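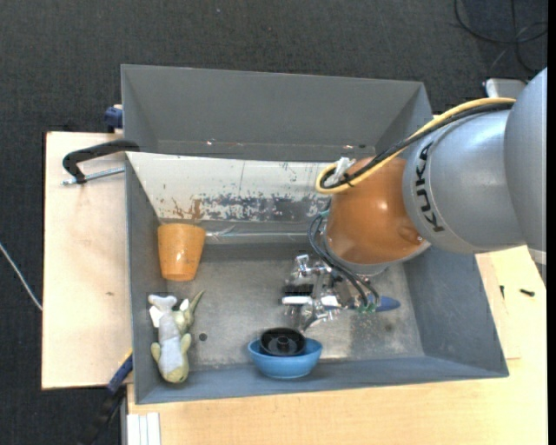
Figure 1. The work cell used for recording demonstrations. A KUKA arm with a metal gripper reaches into a divided grey bin; an orange cup, a plush toy and a blue bowl lie in the front section.

3.2 Recording demonstrations

Demonstrations were given in two ways. In the first, the operator held the arm near the wrist and moved it by hand while the controller compensated for gravity. In the second, the operator sat at a desk outside the cell and drove the gripper with a handheld controller, watching a live view from a fixed camera. We call these the hand set and the remote set. Both were recorded with the Endska logging software at the same rate, so the files can be mixed in training without resampling.

Naveen Chauhan and Tülin Ateş gave all the demonstrations. Each practiced until 2 trials in a row ended in a clean grasp, and the practice trials were thrown away. A trial started with the gripper above the bin and ended when the object was released or when the operator gave up. Trials that were given up were kept and labeled as failed.

The bin is clamped to the table (Figure 1). In early tests it slid when a finger pushed against a wall, and the recorded object positions could not be used. All data in this paper come from after the clamps were added.

In total we recorded 1,228 demonstrations, of which 400 were remote. The remote trials took longer, mostly in the last part of the approach, where the operators had trouble judging height from one view. Soft objects were harder to grasp by remote control than rigid ones. Section 4 reports results for each set alone and for the two together.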